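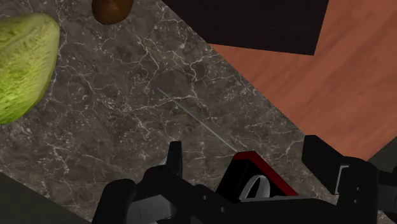 Countertop, dark marble with pale veining. Green vegetable at upper left.

October. Notebook, suffrage petitions transcription, Famisdale county material.

Morning. Picked up at the Mathew box, folder 3, where the canvass sheets for the constitutional convention petition start. Paper is ruled ledger stock, folded twice, with losses along the second fold. Scans from Ross Haldane are good enough to read without going back to the originals except for the sheets where the ink has gone brown on brown. Those I have flagged with a Q in the status column.

Entered signatures for the town of Vanell. Running total for the town is now 369 names. The printed tally in the local club's annual report gives the same figure, so either no sheet is missing or the club secretary counted from the same set we have. I lean toward the second, as the sheet numbers skip from 11 to 13 and there is no sign of a 12 anywhere in the folder.

Transcription rules, restated so the two of us stop drifting:
Keep "Mrs." plus husband's name exactly as signed. Do not resolve to the woman's own given name in the transcription field. That goes in the identification field, with source.
Ditto marks are expanded in the surname field only, in square brackets.
An X with a witness goes in as "mark" and the witness gets a separate row.
Men's and women's columns stay separate even where the canvasser ignored the headings. Use the heading the name sits under and put a note.

Ross had been expanding ditto marks for the residence column too. I left his rows alone for now. They need to be reversed before the merge, because several canvassers used the ditto for "same road" and others for "same house," and the expansion hides that.

Census matching. Ran the women's names for Tistell against the state census index. Matching on surname and first initial gives far too many candidates for the common names, and it misses anyone recorded under a husband's initials. Switched to household: match the husband first, then look for a wife of voting age in the same dwelling. Slower by hand but the results hold up on the 8 families I checked against the church register. One bad match in that set, a daughter-in-law with the same initial as the wife.

The club minutes are still the weak point. The book is paginated but two leaves have been cut out between the spring meeting and the report on the legislative hearing. The treasurer's page for the same months is intact and shows 700 leaflets paid for, printer not named. Treat as ordered, not as distributed. There is a later line for postage that could cover part of them, amount too smudged to read on the scan.

Afternoon. Total rows in the working file 1017, including witnesses and the duplicates not yet merged. Duplicates are mostly people who signed once at home and again at the fair. Question for Ross: do we count signers or signatures? The published county figure must be signatures, or it would not come out as high as it does. I would report both and say which is which.

Found one sheet headed in a different hand, with the word "male" written in above the line and struck out again - possibly the canvasser quoting the constitutional wording to someone at the door. Photographed at higher contrast, saved with the Q sheets.

To do:
Reverse ditto expansion in Ross's rows, residence column.
Ask the Mathew family whether there is a second box.
Recheck sheets 14 and 15, Tistell, for the names along the fold.
Look for the hearing in the Albany papers, both parties.

Stopped 4:40. Backup written to the second drive.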